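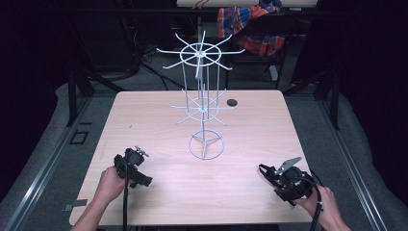

Protokoll der Sitzung der Projektgruppe Handgreifer, Offene Werkstatt Istutitz
Datum: Donnerstag, 27. November 2025
Leitung: Shufen Peng
Protokoll: Muthoni Ondieki

TOP 1 Genehmigung des letzten Protokolls
Das Protokoll der vorigen Sitzung wird ohne Änderungen genehmigt.

TOP 2 Stand des Aufbaus
Frau Peng berichtet über die beiden Handgreifer. Die mechanische Montage ist abgeschlossen, beide Geräte werden weiterhin über Kabel betrieben. Eine kabellose Ausführung wird bis auf Weiteres zurückgestellt. Am linken Gerät ist die Befestigung des Gehäuses nachzuarbeiten. Für das rechte Gerät liegt ein neuer Entwurf der Grifffläche vor, der dem Protokoll als Zeichnung Nr. 3394 beigefügt ist.

TOP 3 Arbeitsplatz
Die Gruppe stellt fest, dass die Kabel auf dem Teppich hinter dem Tisch nicht geordnet verlegt sind. Sie sind bis zur nächsten Sitzung zu bündeln und am Gestell zu führen. Zuständig: M. Ondieki.
Der Antrag, den Tisch zu versetzen, wird zurückgezogen.

TOP 4 Übungsaufgabe Drahtständer
Als nächste Aufgabe wird das Bestücken des weißen Drahtständers festgelegt. Begonnen wird an der unteren Ebene mit den kürzeren Haken; die oberen Arme weisen in unterschiedliche Richtungen und werden erst danach einbezogen. Je Durchgang sind fünf Teile einzuhängen. Frau Ondieki regt an, den Fuß des Ständers auf der Tischplatte zu fixieren. Hierüber wird nach den ersten Durchgängen entschieden.

TOP 5 Beschaffung
Für Ersatzfingerspitzen liegt ein Angebot der Firma Sallell vor. Die Lieferzeit beträgt rund zwei Wochen. Ein Vergleichsangebot der Firma Jatton steht noch aus. Die Bestellung wird vertagt.

TOP 6 Verschiedenes
Die Vorstellung des Projekts beim Werkstatttag ist für März vorgesehen. Anmeldungen zur Mithilfe nimmt Frau Peng entgegen.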